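Vasseur Wool Wash, Unscented, 3 lb Tub

Sold by Lallorard Household Supply
Reviewed for our catalog by Bilal Aoun, 4/11/18

Let me start with the label, which makes a lot of promises. "Restores fibers." "Brings back the original softness." I have been selling laundry products for long enough to doubt both. A wool fiber that has felted has felted, and no powder in a tub is going to talk it out of that. If your sweater went through a hot cycle and came out fit for a doll, save your money.

What the Vasseur powder does do is clean wool without leaving it stiff, and it rinses out faster than the Nalterow liquid we used to carry. That was enough to get it into the catalog. The claims on the tub are the maker's and we don't repeat them in our listing.

How we tried it

I washed two old lambswool cardigans, one in the Vasseur and one in plain dish soap, which is what my mother always used. Same basin, same cool tap water, same towel to press them in. The dish soap took three more changes of water before the suds were gone. Once dry, the cardigans felt close to the same in the hand. Shadi Saab, who runs our returns desk, was handed both without being told which was which and guessed wrong.

So is it worth paying extra? If you wash one sweater a winter, probably not. If you have a drawer full of them, the shorter rinse starts to matter -- mostly to your back.

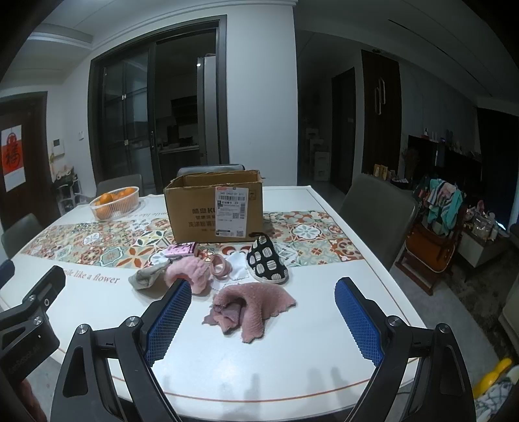
The other thing people ask about is fleece and other synthetics. You can use a wool wash on them, and it won't hurt anything, but I can't see the point. Polyester doesn't need the gentle treatment and regular detergent costs a good deal less. The tub says "ideal for all delicate items," and I'd read that as a way to get you through the tub sooner.

Dosing

The scoop in the tub is too big. Filled to the line it made more suds than any hand wash needs, and I got the same result with half of it. Dissolve the powder before the wool goes in. It clumps in cold water, so start with a little warm and top up from the cold tap. Don't leave anything soaking overnight, whatever the leaflet says. Press the water out, roll the sweater in a towel, dry it flat.

I wouldn't put it in a front loader. The maker says you can, on a wool cycle. I tried it once in March and the machine added a rinse on its own to deal with the foam.

About the scent

"Unscented" is close to true. There is a faint chalky smell when you open the lid and I couldn't find it on the dry wool. The lavender version is another matter and we decided not to stock it.

Details

Item number: 113
Size: 3 lb tub with scoop
Form: powder
Suggested use: hand washing of wool
Not for: leather, suede, anything marked dry clean only
Storage: keep the lid on tight, it cakes in a damp basement

Often bought with the Wostik drying rack. The rack is fine. It wobbles on carpet.

Returns

Unopened tubs can come back to us for a full refund. Opened ones we handle case by case -- write to Shadi at the returns desk and say what went wrong. "It didn't unshrink my sweater" will not get you a refund, but we do get that one.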